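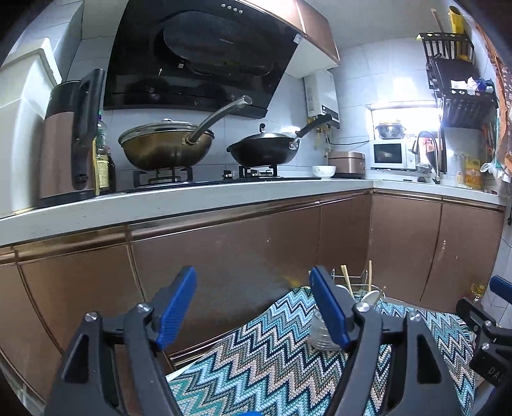

그림 4. 부엌 전체. 가스레인지, 후드, 온수기 쪽

4장. 부엌 자리 잡기와 매일 쓰기

현관이랑 방 이야기는 앞 장에서 다 했으니까 이제 부엌으로 넘어갈게요. 저는 이 집 Tuvedby에서 제일 오래 서 있던 곳이 부엌이라 할 말이 좀 많아요. 길어도 4-1이랑 4-3은 꼭 읽어 주세요! 나머지는 필요할 때 펴 보셔도 괜찮아요.

4-1. 처음 들어온 날 할 일

짐을 풀기 전에 부엌부터 한 바퀴 도는 걸 추천해요. 저는 첫날 상자부터 뜯었다가 냄비 놓을 데가 없어서 밤에 다시 다 옮겼거든요.

1. 창문을 먼저 여세요. 집을 비워 둔 기간이 있었다면 하수구 냄새가 살짝 올라올 수 있어요. 싱크대 물을 조금 흘려보내면 금방 가라앉아요.

2. 가스 중간밸브가 잠겨 있는지 보세요. 손잡이가 배관과 나란하면 열린 상태, 가로로 꺾여 있으면 잠긴 상태예요. 짐 정리하는 동안에는 잠가 두시고요.

3. 계량기 숫자를 적어 두세요. 제가 마지막으로 적은 가스 계량기 숫자는 1,476이에요. 이 숫자보다 작게 읽히면 잘못 읽은 거니까 다시 한번 봐 주세요. (저도 소수점 아래 빨간 숫자까지 읽어서 엄청난 값을 적어 낸 적이 있어요.)

4. 냉장고가 돌고 있는지 문을 열어서 확인하세요. 전원을 새로 꽂은 경우라면 음식은 안이 충분히 차가워진 다음에 넣으세요. 저는 저녁에 꽂고 다음 날 아침에 장을 봐요.

5. 상판을 젖은 행주로 한 번, 마른 행주로 한 번 닦으세요. 흰색이라 김치 국물이나 카레가 묻으면 바로 티가 나요. 그래서 오히려 관리가 쉽다고 생각하고 살아요 저는.

6. 이제 짐을 푸세요. 어디에 뭘 넣으면 좋은지는 바로 아래에 적어 둘게요.

참고: 부엌에서 뭔가 고장 나 있으면 손대기 전에 사진부터 찍어서 Kazimír Vaněk 씨에게 보내 주세요. 답장은 대개 저녁 7시 넘어서 와요. 전화보다 문자를 좋아하세요.

4-2. 물건 자리

조리대가 ㄱ자로 꺾여 있어서 처음에는 넓어 보이는데, 모퉁이 안쪽은 손이 잘 안 닿아요. 거기다 매일 쓰는 걸 두면 매번 팔을 쭉 뻗게 되더라고요. 이것저것 옮겨 본 끝에 지금은 이렇게 써요.

전기포트는 왼쪽, 냉장고 옆이에요. 아침에 제일 먼저 만지는 물건이라 지나가면서 바로 누를 수 있는 자리에 뒀어요. 물은 한 번에 800ml까지만 받으세요. 더 부으면 끓을 때 주둥이로 튀어요. 다 끓은 뒤에는 뚜껑을 바로 열지 말고 잠깐 두시고요.

식용유랑 짙은 색 소스병은 포트 오른쪽에 둬요. 요리하면서 왼손으로 집기 딱 좋은 위치예요. 병은 쓰고 나서 목 부분을 한 번 훔쳐 주세요. 기름이 흘러내린 채로 두면 상판에 동그란 자국이 생기는데, 하루만 지나도 끈적해져서 주방세제로 문질러야 해요.

궁중팬, 그러니까 웍은 그냥 가스레인지 위에 올려 둬요. 넣을 데가 없는 건 아닌데, 손잡이가 길어서 하부장에 넣으면 문이 안 닫혀요. 올려 둘 때는 뚜껑을 덮고 손잡이가 벽 쪽으로 가게 돌려 주세요. 사람 지나다니는 쪽으로 튀어나오면 소매나 가방끈에 걸려요. 저희 집은 구릿빛 웍을 왼쪽 화구에, 검은 웍을 오른쪽 화구에 두는 게 습관이 됐어요. 볶음은 오른쪽, 국물이랑 찜은 왼쪽. 유리 뚜껑이 있어야 속이 보이니까요.

하부장은 무거운 것, 상부장은 가벼운 것! 기본 중의 기본이죠. 쌀통이랑 큰 냄비는 아래, 라면이랑 마른 김, 키친타월은 위에 넣으세요. 하부장 맨 안쪽은 습기가 차니까 밀가루나 설탕 같은 건 밀폐 용기에 담아서 넣으시고요.

식기건조대는 철사로 된 거라 가벼워요. 청소할 때는 통째로 바닥에 내려놓고 조리대를 닦으면 편해요. 단, 수저가 꽂힌 채로 옮길 때는 꼭 두 손으로 드세요. 기울면 젓가락부터 우르르 쏟아져요.

주의: 하부장 문은 반짝이는 재질이라 잔 흠집이 잘 보여요. 문을 무릎이나 발로 밀어 닫지 마세요. 철수세미도 절대 안 돼요. 제가 급한 마음에 초록 수세미로 문질렀다가 한참 후회했어요.

4-3. 가스레인지 켜고 끄기

가스레인지는 화구가 두 개예요. 어려운 건 없는데 순서는 지켜 주세요.

1. 레인지 위를 비우세요. 안 쓰는 웍은 옆 상판으로 옮겨요. 빈 웍을 올린 쪽 화구를 실수로 켜는 일이 은근히 많아요.

2. 중간밸브를 여세요.

3. 후드를 먼저 켜세요. 불부터 켜고 나중에 후드를 켜면 이미 연기가 부엌에 다 퍼진 뒤예요.

4. 점화 손잡이를 누른 채로 돌리세요. 불이 붙고도 셋까지 세고 손을 떼면 잘 안 꺼져요.

5. 불꽃이 파란지 보세요. 노랗거나 자꾸 일렁이면 끄고, 화구가 식은 뒤 구멍을 솔로 털어 주세요.

6. 다 쓰면 손잡이를 끝까지 돌려 끄고, 중간밸브를 잠그고, 후드는 조금 더 돌리다가 끄세요.

경고: 세 번 돌려도 점화가 안 되면 멈추세요. 손잡이를 끄는 위치로 돌리고, 중간밸브를 잠그고, 창문을 연 다음 기다려야 해요. 가스 냄새가 날 때는 후드도 전등 스위치도 만지지 말고, 창문만 열고 바깥에 나가서 가스 회사에 전화하세요.

경고: 기름을 달구는 동안에는 자리를 비우지 마세요. 불이 붙으면 물은 절대 붓지 말고 불을 끄고 뚜껑을 덮으세요. 뚜껑은 옆에서 밀듯이 덮는 게 안전해요. 겁이 나면 그냥 나가서 119를 부르세요.

주의: 유리 뚜껑은 갑자기 식히면 깨질 수 있어요. 뜨거운 뚜껑을 싱크대에 넣고 찬물을 틀지 마세요. 저는 행주를 접어서 깔고 그 위에 엎어 둬요.

4-4. 후드

버튼은 후드 위쪽에 한 줄로 있어요. 동그랗고 작아서 처음엔 눈에 잘 안 들어와요. 기름 묻은 손으로 누르면 버튼 둘레에 때가 끼니까 손등이나 마른 손가락으로 눌러 주세요.

앞판은 검은 유리예요. 지문이 정말 잘 보여요! 닦는 순서는 이래요.

1. 후드와 가스레인지를 끄고 완전히 식을 때까지 두세요.

2. 극세사 천을 따뜻한 물에 적셔 꼭 짠 다음 위에서 아래로 닦으세요.

3. 기름이 두꺼운 데는 주방세제를 한 방울만 천에 묻혀요. 세제를 유리에 바로 뿌리면 버튼 쪽으로 흘러 들어갈 수 있어요.

4. 마른 천으로 한 번 더 훑으세요.

5. 필터는 한 달에 한 번 빼서 뜨거운 물에 담가요. 저는 베이킹소다를 100g 풀어서 설거지하는 동안 담가 뒀다가 칫솔로 문질러요. 물기가 남으면 냄새가 나니까 완전히 마른 뒤에 끼우세요.

참고: 8월에는 한 달에 두 번 해도 모자라요. 창문을 열어 놓고 볶음을 자주 해서 그런지 필터가 금세 노래지더라고요.

4-5. 온수기

부엌 온수기는 가스레인지 오른쪽 벽에 걸려 있고, 배관은 그 아래로 내려와요. 배관에 행주나 고무장갑을 걸어 두고 싶은 마음은 저도 잘 알아요. 진짜 딱 걸기 좋게 생겼어요. 그래도 걸지 마세요. 연결 부위가 조금씩 당겨지면 나중에 물이 샐 수 있고, 젖은 천이 닿아 있으면 물이 새도 알아채기 어려워요.

1. 수도꼭지를 찬물 쪽으로 틀어서 물이 잘 나오는지 먼저 보세요.

2. 온수기 전원을 켜고 온도를 낮게 맞추세요.

3. 수도꼭지를 더운물 쪽으로 돌리고 기다리세요. 처음 나오는 물은 차가워요. 저는 이 물을 그릇에 받아서 화분에 줘요.

4. 손등으로 온도를 확인하고 조금씩 올리세요. 설거지만 할 거면 높일 필요가 없어요.

5. 배관 연결 부위를 마른 휴지로 한 번 감싸 보세요. 휴지가 젖으면 온수기를 끄고 물을 잠근 다음 Kazimír 씨에게 알려 주세요.

주의: 겨울에 며칠 집을 비울 때는 설명서 13쪽에 있는 물 빼기 순서를 따라 하세요. 설명서는 냉장고 위 파일에 꽂아 뒀어요. 파란 파일이고, 등에 Nava라고 제가 펜으로 써 놨어요. (옛날에 다른 데 쓰던 파일이라 이름은 상관없어요.)

4-6. 바닥과 러그

지그재그 무늬 러그는 뜨개 느낌이라 발이 편하고, 청록에 남색, 크림색이 섞여 있어서 구릿빛 하부장하고도 잘 어울려요. 제가 이 부엌에서 제일 아끼는 물건이에요. 다만 그대로 두면 조금씩 밀려요.

1. 바닥을 쓸고 물걸레로 닦은 뒤 완전히 말리세요.

2. 미끄럼 방지 패드를 러그보다 사방으로 손가락 한 마디쯤 작게 잘라서 까세요. 저는 Andia에서 산 걸 써요.

3. 러그를 올리고 가운데서 바깥쪽으로 발로 밀어 펴세요.

4. 하부장 문을 열었을 때 걸리지 않는지 하나씩 열어 보세요. 걸리면 러그를 조금 뒤로 빼면 돼요.

빨래는 찬물에 울코스, 탈수는 약하게요. 건조기에는 넣지 마세요. 색이 진한 줄이 있어서 첫 빨래는 따로 하는 게 마음 편해요. 널 때는 빨랫줄에 반으로 걸면 가운데가 늘어나니까 건조대 위에 눕혀서 말려요.

주의: 러그 위에 물병이나 그릇을 내려놓았으면 바로 치워 주세요. 투명한 병은 특히 안 보여요. 밤에 물 마시러 나왔다가 밟으면 정말 아파요.

4-7. 젓가락과 나무 도구

나무로 된 건 물에 담가 두지 않는 게 원칙이에요. 저녁 먹고 귀찮아서 싱크대에 담가 두고 자면 아침에 결이 일어나 있어요.

1. 쓴 다음 바로 세제로 씻고 흐르는 물에 헹구세요.

2. 물기를 털고 식기건조대에 세워서 꽂으세요. 음식이 닿는 쪽이 위로 가게요.

3. 서로 딱 붙지 않게 벌려 두세요. 붙어 있는 자리에 곰팡이가 제일 먼저 생겨요.

4. 끝이 검게 변했거나 갈라진 건 아까워하지 말고 버리세요.

흰 숟가락은 같이 꽂아도 되는데, 건조대에 세게 던져 넣으면 이가 나가요. 수저 여분은 서랍 안 Dretedus 상자에 있어요. 상자째로 꺼내면 서랍이 가벼워져서 확 튀어나오니까 한 손으로 서랍을 잡고 꺼내세요.

4-8. 자주 생기는 문제

포트에 하얀 가루가 떠요.
물때예요. 물을 반쯤 채우고 식초를 한 숟갈 넣어서 끓인 뒤 버리고, 맹물로 두 번 더 끓여서 버리세요. 창문은 열고 하시고요, 냄새가 꽤 나요.

하부장 문이 삐뚤어졌어요.
경첩 나사가 풀린 거예요. 문을 손으로 받치고 십자드라이버로 조금씩 조이세요. 한쪽만 끝까지 조이면 더 삐뚤어지니까 위아래를 번갈아 가면서요.

후드 소리가 갑자기 커졌어요.
필터가 덜 끼워졌을 때 그래요. 후드를 끄고 필터를 뺐다가 딸깍 소리가 날 때까지 다시 끼워 보세요.

더운물이 미지근해요.
물을 너무 세게 틀면 그래요. 수도꼭지를 조금 잠가 보시고, 그래도 그대로면 온도를 한 단계 올리세요.

냉장고 옆면이 따뜻해요.
원래 그럴 수 있어요. 그래도 포트를 옆면에 바짝 붙이지 말고 손바닥 하나 들어갈 만큼 띄워 주세요.

욕실 이야기는 5장에 있어요. 부엌에서 빠진 게 있으면 냉장고 문에 메모로 붙여 주세요. 다음에 고칠 때 넣을게요.

정리: Verna Obi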